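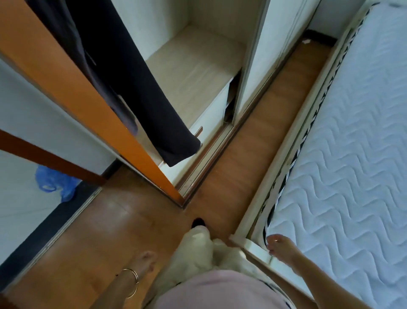 **Why would anyone write a term report about hanging up clothes?** I share a very small bedroom with a very full wardrobe, and I wanted to find out if a slower, more careful method would keep my clothes in order past the first busy morning.

The assignment for our Home and Daily Life course was to pick one household chore and study it properly. I picked the wardrobe in my room at Ridgeway, the student house where I've lived since April. I had 20 hangers to work with and a bed right beside the wardrobe, so the bed became my work table. I took the sheets off first, partly so lint would be easier to spot and partly (I admit) as it was laundry day anyway.

## Shorts

I thought shorts would be the easy part, and they gave me more trouble than anything else! A plain wire hanger has no clips, so you can fold the shorts over the bottom bar or run the bar through the waistband. I tried both. Folding is quicker, but it left a crease across the seat. The waistband way takes a little fiddling at the corners, and I ended up liking it better for soft, stretchy pairs.
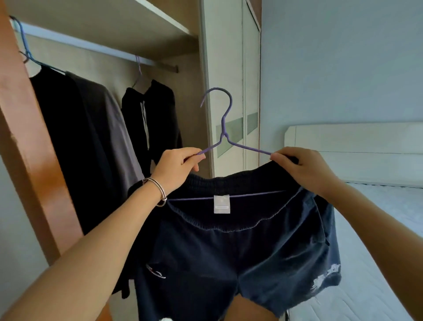 *Figure 2. Navy shorts on a purple wire hanger, with the bar through the elastic waistband.*

## T-shirts

With T-shirts, the whole question is how the hanger gets in. Most of us at Ridgeway push it down through the neck while standing up, and I did that for years without thinking about it - my older shirts have the wavy collars to prove it. For the report I went in from the bottom hem instead whenever the neckline felt tight.
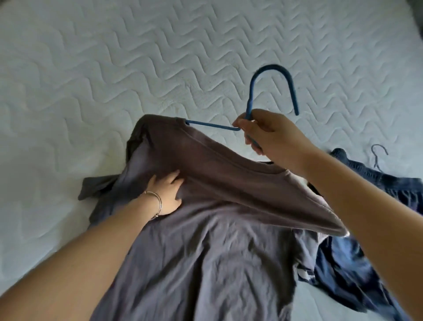
Working on a flat surface made a bigger difference than I expected, and I'd recommend it to anyone with a bad back or a short temper. You can see where the shoulders are before you start, and the cloth stays put. The dark gray shirt was a good one to practice on, being soft cotton and fairly rumpled, and I could hold the chest flat with one hand and guide the blue hanger into the collar with the other. After that it only needs smoothing from the neck outward.

## Sorting before hanging 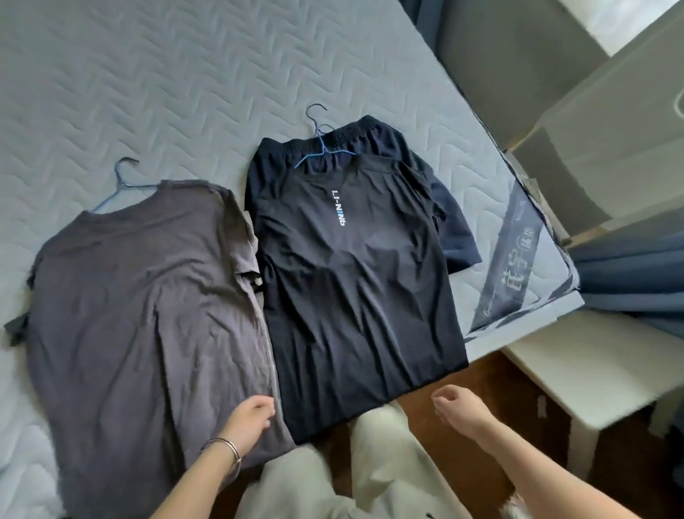 My first plan was to hang each piece as soon as it was ready, but that meant turning to the rail over and over. It felt much calmer to get a few things ready and then put them away as a group. Laying the charcoal shirt next to the black Li-Ning one, both with their hangers in, also let me compare the wrinkles and decide which needed more smoothing. I did let the black shirt overlap the shorts, and next time I'd leave more room.

## What I would change

I'd like matching hangers, and I'd like to repeat the whole thing with sweaters, which I left out completely. The lower drawer deserves its own report - I only opened it once and closed it again. For now the shirts go on the left of the rail, shorts on the right, and I'll check the collars again at the end of the term.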